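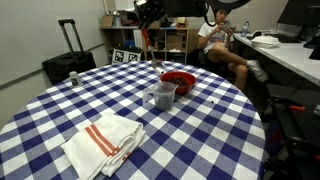 The Prura arm holds a spoon by its orange-red handle, next to a red bowl and a measuring cup. Photo: Foltley

Foltley opens rentals on Prura, a kitchen arm that would like you to show it everything twice

Oct 13, 2026

Foltley, which until now has sold its robot arms mostly to labs and the sort of people who have a lab in the garage, began taking orders this week for Prura, a rental kit meant for test kitchens, cooking schools and small food businesses. It costs $300 a month. For that you get one arm, one gripper, a mounting frame, a set of utensils with fat handles, and a phone number that is answered by a human during business hours, Pacific time.

The pitch is small, which makes a change. Prura does not cook. It scoops, pours, stirs and moves things from one container to another, at a pace the company describes as "steady" and that this reporter, who watched it move dry beans for the better part of a morning, would describe as considered. It handles dry goods best. Liquids are allowed. Honey is mentioned in the manual, in a section titled Honey.

"We had a version of the brochure with a whole dinner on the cover," said Genalyn Cabanatuan, who runs the rental program. "Then people called up and asked for the dinner."

Renters teach the arm by guiding it through a job by hand, then repeating it with the bowl or the cup in a slightly different spot. Foltley recommends 35 run-throughs for a new task. The first few are rather pleasant. By the middle of the pile you start to have opinions about the spoon. After that the kit sends the recordings off overnight, and by morning the arm has either learned to scoop or has learned something near scooping, in which case you call the number.

The utensils matter more than you might think. An ordinary spoon tends to turn in the gripper when its head meets resistance, so Foltley supplies its own, with handles shaped to sit square between the fingers. Four come in the box. Replacements are sold through a kitchen supply outfit called Castillo at prices that suggest Castillo also noticed they were the only place to get them. A renter can use her own spoons, and the manual says so, in the tone of a parent saying you can go out without a coat.

Setup took two people most of an afternoon in the demo room. The frame clamps to a table edge or stands beside it, and the arm reaches in from above, leaving the tabletop free for the actual food. Printed square markers go nearby so the system can work out where it is. The manual asks that they be kept flat, clean and where you left them, and it asks again on the next page, and once more inside the back cover.

Lesia Hordiienko teaches baking at a cooking school and has had a trial unit since February. She uses it to portion dry ingredients before class, a job that used to fall to whichever student arrived first.

"It's slower than a student," she said. "It's also there before the student." She reckons the arm gets a clean scoop most of the time with lentils, rice and sugar, and does worse with flour, which packs down in the bowl and comes up in a cliff. She has learned to keep a bench scraper handy. She has also learned to leave the room while it works, because standing there made her want to help, and if you help it stops and waits for you to confirm that you are finished helping.

That pause is a safety feature and cannot be switched off. Anything unexpected that touches the arm will halt it, including a sleeve or a dish towel, and it then needs a press of the button on the base to carry on. Kiros Alemayehu, an engineer on the project, said the threshold had been set low on purpose and would stay there. He was asked whether it could be set a little less low for people with busy kitchens. He said it would stay there.

Others in the trial have been less patient. Alfredo Manalastas, who packs spice blends for mail order, sent his unit back after 12 weeks. His complaint was mostly about cleaning. The gripper has joints, the joints collect turmeric, and the approved method for getting turmeric out of them involves a soft brush and what he called "a free evening." He liked the scooping. He said he might try again if someone made a bag for the thing. Foltley says a washable sleeve is being tested and will be offered next year as an add-on, for a sum it has not worked out yet, though it has clearly worked out that there will be a sum.

There is competition, of a kind. Skoltetti rents a portioning machine built around a hopper and a scale, and it will fill little cups all day without being shown anything. It can't hold a spoon or stir, and every new ingredient means a new hopper. If you fill the same cup with the same thing forever, it is the better deal and has been for years. Prura makes more sense for kitchens where the job changes every few days and somebody has the time to sit with it each time the job changes. How many such kitchens exist is a question Cabanatuan answered by saying that 11 had signed up so far.

The minimum rental is three months. Shipping is included one way, and the small print is frank about which way. Overnight training on Foltley's servers is part of the fee for the first five tasks each month, after which it is billed per task, so renters with restless menus should do the math beforehand. Recordings made in your kitchen can be deleted on request. The request form was not yet live when we looked, but the page saying it was coming had a nice picture of a whisk.

Orders placed now ship in about a month. Demo sessions can be booked through Foltley's site, and visitors are welcome to bring an ingredient of their own, dry, in a container with a wide mouth. Genalyn Cruzado, who handles the bookings, said popcorn kernels are fine and that she would like people to stop bringing glitter.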